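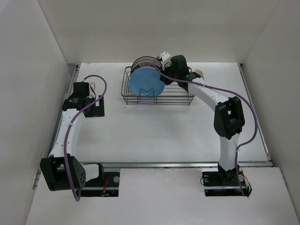

How to plan the budget for a two-arm table cell

This guide is for a small group which wants to buy equipment for table work with two robot arms, and which must first write the numbers down for somebody who signs. I have done this at Pretitden for the dish rack cell, together with Verena Gruber, and our first budget was wrong in several places. The steps are in the order in which I would do them now.

Step 1. Write the task before the shopping list

Take one sheet and write what the arms must pick, where it stands and where it goes. In our case: plates of different size and rim, a wire rack at the back of the table, a free area in front of it. From this sheet you get the reach, the load and the opening of the gripper. If you ask for offers before you have the sheet, every supplier will answer a different question and you can't compare the prices.

Write also what you will not do. We left out cups and cutlery, and this saved us a second type of finger.

Step 2. Ask for the arms as a complete set

The price of the arm alone says little. Ask that each offer shows these positions on separate lines:

Arm with controller
Gripper and one spare pair of fingers
Cables from gripper to base, with one spare
Base mount and screws
Power supply
Transport and customs

Our two offers came from Brikham and Raltness. Brikham was cheaper on the arm, but the gripper cable was not included and the base mount was sold only in packs of four. After we put everything on the same lines, the difference was 127 euros, and we decided by the delivery time.

Step 3. Give the table and the walls their own line

This is the part people forget. The table has to be flat and stiff, with cutouts where the bases can sit, and with space below for the wires. Our top, rail, front panel and three white walls cost 1,834 euros with the cutting. In the first budget I had written "furniture" and a much smaller number – I had simply looked at the price of an office desk.

Choose the finish with care. A matte white surface gives even light, but it shows every scuff. Put a little money aside for cleaning or for a new top.

Step 4. Draw the cables

Before you order cable length, draw the arm in its most stretched position and in its most folded one. The cable must be long enough for the first and must not catch on anything in the second. Count the loop at the elbow and the loop near the gripper. Melquiades Becerra made this drawing for us on paper at scale, with a piece of string, and it took him one afternoon. I recommend the string. 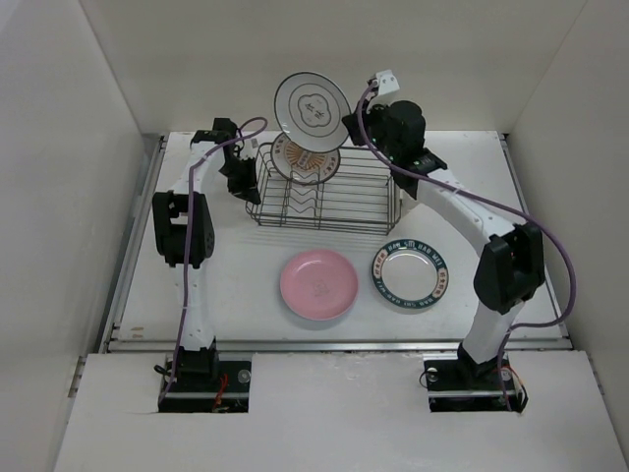 Page last changed: Apr 15, 2026

The purple cables on both arms are led in this way, with the loops left free and the rest going down along the arm to the base. On the right arm the cable swings out towards the wall at the elbow, so plan the inside width of the cell with the cable and not only with the arm.

Step 5. Buy the objects properly

Plates, racks and similar things look like small money, and so they often don't appear in the budget at all. Then they are bought privately and the receipts get lost. Make a line for them. Buy a mixture: plain and printed, dark rim and light rim, different diameters. We started with 12 plates from Tan, a kitchen shop near the station, and bought a second lot later from the reserve. Take two identical racks, so that a bent one doesn't stop the work.

Step 6. Plan the spare parts and the waiting

For spare parts we now keep one gripper, two cables and two pairs of fingers. Delivery of a single joint motor was promised to us in 6 weeks. If your cell can't stand still for so long, the motor must be in the first order.

Check also the end of your budget year. We ordered in December and the invoice arrived after the books were closed, which gave Verena a lot of letters to write.

Step 7. Set the reserve and send it

Leave the reserve as a visible line with its own name. If you hide it inside the arms, it will be cut with the first discount. Attach the sheet from step 1, the two offers on equal lines and the cable drawing. Ask for the signature on the complete cell, and order the table first, as the arms can't be mounted without it.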